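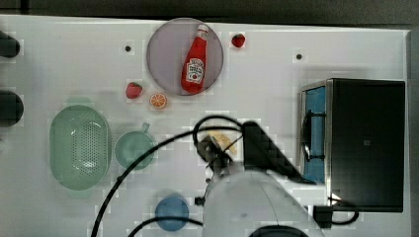 Stumstead, Wednesday, May 22, 2024

Is a play kitchen set worth it, or does it just end up all over the house?

Posted by Dikent

My sister wants to club together on toy kitchen bits for my nephew, who is nearly three. The sort of thing in the photo: a microwave, colander, mug, bowl, plate, a bottle of ketchup and some fruit. I have my doubts. Every set I've seen at other people's houses has lost half its pieces by the summer and the microwave gets opened and shut for a week and then ignored. The shop version she likes is £65 and says "hours of imaginative play" on the box, which I take with a pinch of salt.

Do children really play with this stuff past the first month? And is a microwave worth paying extra for, or would he be just as happy with a cardboard box? They have a small flat and very little shelf space, so I'd like to hear from people who have lived with one of these and not from people who sell them.

Posted by Hajnalka Magyar

I've had two children through this and I minded other people's for 11 years, so I'll give you my view, and you can be as doubtful about it as you are about the box.

The plain things last. A colander, a mug, a bowl and a plate will get used for years and mostly not for cooking. Ours went in the bath, the sandpit and the paddling pool. A colander is the best of the lot if you ask me, and it's usually the one people leave out. You can pick one up for next to nothing in the kitchen aisle and a child won't mind that it isn't a toy.

Food is hit and miss. Anything they know from their own table gets picked up first, so ketchup is a good bet and so is a strawberry. An orange slice is fine, but I don't see the point of the big bags with 100 pieces in. You will be finding tiny peas under the sofa until he leaves home. I'd put out a handful, keep the rest in a cupboard and swap them over when he gets bored.

Do look at the size of the small pieces. If he still puts things in his mouth, read the age mark on the packet and don't go by the picture on the front. A toy strawberry can be very small indeed.

As for the microwave, I'm not convinced. Mine liked the door. A box with a flap cut in it did the same job until it got sat on, and then we made another. If your sister has her heart set on a proper one, look second-hand first and check that the door still shuts and the battery cover (if there is one) does up with a screw. I wouldn't pay more than £30 for the lot, used.

For storage, get one washing-up bowl and everything goes in it at bedtime. Once it's overflowing, something has to go. Sets with their own little hooks and racks look lovely for a day.

Posted by Mbeki

get the microwave, my daughter loved hers. she posted my keys in it

Posted by Plurico

Disagree with the above about food. Ours had the big bag and played shops with it long after the pans were forgotten, so it depends on the child. I do agree about the cardboard box. Also check whether the plate and mug can go in the dishwasher, because the label often doesn't say and we melted a mug finding out.

Posted by Dikent

Thanks all. I've told my sister colander, mug, bowl, a bit of fruit and the ketchup. She is still going on about the microwave so we are watching the second-hand listings. Not holding my breath.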